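Folding Without a Robot: Does Demonstrator Speed Matter When You Teach a Machine to Do Laundry?

Group project report, Practical Robotics module
Daichi Sugawara, Mairéad Gallagher, Kanako Onishi
Supervisor: Kiyoshi Matsuda

1. What we set out to do

Our original proposal was to teach an arm to fold clothes. Our supervisor read it, wrote "by when?" in the margin and handed it back. The revised proposal, which is the one we are reporting on, asks something smaller. If you collect folding demonstrations with a pair of hand-held grippers, and never go near an arm at all, does it help to tell the person to slow down?

The received wisdom in the lab is that slow, tidy demonstrations are best. We could not find anyone who had checked this for cloth. Isamu Iwasaki, who ran the project before us and left us a folder of notes called Ukine, had written "go slowly!!" on the first page and given no grounds for it anywhere in the following forty. We took this as an invitation.

2. Method

2.1 Collecting the demonstrations

Each demonstration was recorded by one person working with a gripper in each hand, with a camera on each gripper. The operator picks up a garment, folds it and puts it on a pile. We recorded in a bedroom, on the bed, as that is where a good deal of the world's folding gets done, and the lab's only large table belongs to the drone people.

Operators worked under one of two instructions. In the "steady" condition they were asked to move as if the garment were asleep (Mairéad's wording, which tested better than "slowly"). In the "natural" condition they were told to get the laundry done. They had a short practice before either, mostly so that they could stop apologising to the grippers.

We kept everything that was complete, including demonstrations with a dropped corner or a second attempt at a grasp, provided the operator recovered and finished. Throwing those away would have left us with a model that had never seen anything go wrong, and we expected it to see plenty.

2.2 Choosing grasp points

We did not tell operators where to take hold. We did label it afterwards, and this was by some distance the dullest part of the project. Every grasp was given one of five labels: waistband, hem, corner, seam or "middle of nowhere". Shorts gave us the most trouble. A waistband is thick and easy to pinch, so it makes a good anchor for one gripper, but the leg openings are soft and will happily fold under themselves when the other gripper goes looking for an edge.

One hand at the elastic and one at the trim on the leg was a grasp pair we came to like very much. It puts a little tension across the fabric, and the ribbing and the trim both give the camera something to look at on what is otherwise a large plain area of red.
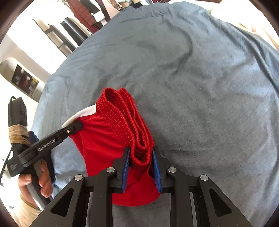 2.3 Splitting into segments

A whole demonstration is too long to learn from in one piece, so we cut each into segments at every opening or closing of a gripper. This gave us roughly 3,000 segments. Kanako wrote the script that did the cutting, which we named Homavum for reasons that made sense in the canteen. Its first version decided that a nervous operator squeezing the handle was performing a great many very short grasps. A minimum duration fixed that.

2.4 The model

We used an imitation model that takes the views from the grippers and predicts the next short stretch of gripper movement, along with whether each gripper should be open or closed. We trained it three times: on steady data, on natural data and on an even mixture of both. The number of segments was kept the same for each, so that no version could win by having done more reading.

3. Evaluation

With no arm to run the model on, we evaluated offline. We held back 337 segments, drawn from both conditions, and compared what each model predicted with what the operator had done. Two measures were used: how far the predicted path strayed from the real one, and whether the predicted opening or closing fell close to the true moment. The second we called the release score, although it covers closing too. By the time we noticed, it was on all the plots.

We are aware that agreeing with a human on paper and folding a pair of shorts are different achievements. Section 5 is more ashamed of this than we can be here.

4. Results

4.1 Path error

On path error the steady model came first, the mixed model was close behind and the natural model trailed. So far, so Iwasaki. The gap shrank a good deal once we corrected for the fact that slow movements cover less ground in the same time and so offer less ground to be wrong about. After the correction, steady and mixed could not be told apart.

4.2 Release score

Here the order changed. The mixed model was best and the steady model was worst, including on steady segments, which we checked twice and then asked Kanako to check properly. Steady operators tend to hover before letting go. From the model's point of view a hovering gripper looks the same for a long while and then opens for no visible reason. Natural operators arrive, open and leave, and the approach itself gives the moment away.

The effect was strongest when placing a garment on the pile. With the fingers spread either side of the stack, the views just before and just after a release have a lot in common, and the model trained only on steady data often predicted that the gripper should stay shut, apparently in the belief that it was still being careful. 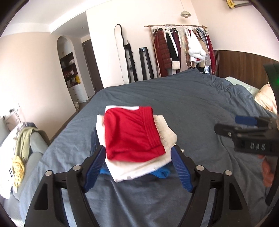 4.3 Grasp labels

Waistbands and corners were predicted well by every model. Hems were middling. "Middle of nowhere" was predicted poorly by all three, and we would be alarmed by any other result. Natural operators used it more often, usually to drag a garment closer before folding it, and we suspect this accounts for some of their higher path error. We did not have time to test the idea.

5. Limitations

We had one room, one bed and a modest wardrobe. The models may have learned a certain amount about bedding.

Our operators were also the authors. Daichi's natural speed is slower than Mairéad's steady speed, which we found out while plotting the results. We have reported the conditions as instructed and put the per-person curves in Appendix B, where they look terrible.

We also have no physical trials. The arm we had been promised under the Dandulgate booking scheme was in pieces from July onwards.

6. Recommendations for the next group

Ask for a mixture of speeds. If you can only have one, ask for steady movement but tell operators to let go promptly once the garment is where they want it. Label grasp points during collection, while the person holding the grippers can still tell you what they were trying to do. Record more hems.

The segment script, the labels and the training settings are in the shared folder, next to Ukine. We have left Iwasaki's first page as it was and added a pencilled "mostly" after it.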